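Gutter guards under a low pitch roof — worth it or not?
Home Improvement Forum > Roofs, Gutters and Outside Walls

mossyridge
Posted 11/6/24
Hi all, long-time reader and finally got a project worth posting! We've just had the back extension roof redone in concrete tile (came out lovely, very pleased) and the last job is the guttering. It's a low pitch, two big sycamores next door, and I've been clearing the old run by hand every few weeks in autumn. I've had a price for Skorex mesh guards, fitted, and a cheaper one for the Jaller brush type, which I could do myself. The run is 28 feet with one downpipe at the far end. Has anyone lived with either for a few years?

slatehook
Brush, every time. I put Jaller in along the front and side in one morning, no screws, just cut to length and push in. You pull it out, give it a good bash on the lawn, and back it goes. Mesh is a pain if anything gets underneath.

undercloak_ed
Have to disagree with slatehook there. Brushes are fine with big leaves but sycamore keys stick in them like darts, and then they sprout. I had a small forest by April! Swapped to mesh and I've been up the ladder once since, to brush it off. What's the quote, if you don't mind saying?

mossyridge
£800 for the Skorex with new brackets, £200 for enough Jaller to do the lot. Big gap, hence the dithering.

slatehook
£800 for 28 feet! You could buy brushes four times over for that. And with a low pitch the rain comes off slowly, so it isn't as if you need anything fancy.

undercloak_ed
But it includes brackets. If the old ones are sagging, brushes in a sagging gutter will just hold wet muck. Check the fall first — string line and a level, ten minutes' work.

mossyridge
Right, did the string line this afternoon and ed called it, there's a dip in the middle. So brackets are happening whatever I choose. I've been at the table all evening with the two quotes and I'm really enjoying this far too much.

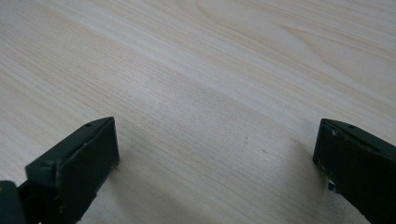 Table top, pale wood with the grain showing

Anyway, the other thing I wanted to ask is whether to go up a size. The roofer mentioned deep-flow gutter and said Danko do one that would take the existing downpipe. Any thoughts?

tilebatten
Fitted the Danko deep-flow on my mum's place and it's cracking stuff. The joints went together first time and it hasn't dripped once. I paid £164 for the gutter and brackets, though hers is a shorter run than yours. Do the gutter properly now, leave it open for one autumn and see how much actually collects. You can add guards later.

undercloak_ed
That's a good plan. I'd still end up at mesh, but no harm waiting a season.

slatehook
Agree with tilebatten, which makes a change. Still say brushes.

gullyfan
Coming in from the other side, has anyone used Esex clips on concrete tile? I've got the same sort of low pitch and was told they lift the bottom row a touch. Don't want to start my own thread if mossyridge's roofer used them.

mossyridge
No idea but I'll ask, he's back to do the lead on the side wall. Deep-flow it is for now, and I'm going to have a go at it myself! Will report back once it's up and we've had some proper rain on it.

tilebatten
Leave a gap at the joints for it to move in the heat, there's a line marked inside the fitting. And get someone to hold the other end.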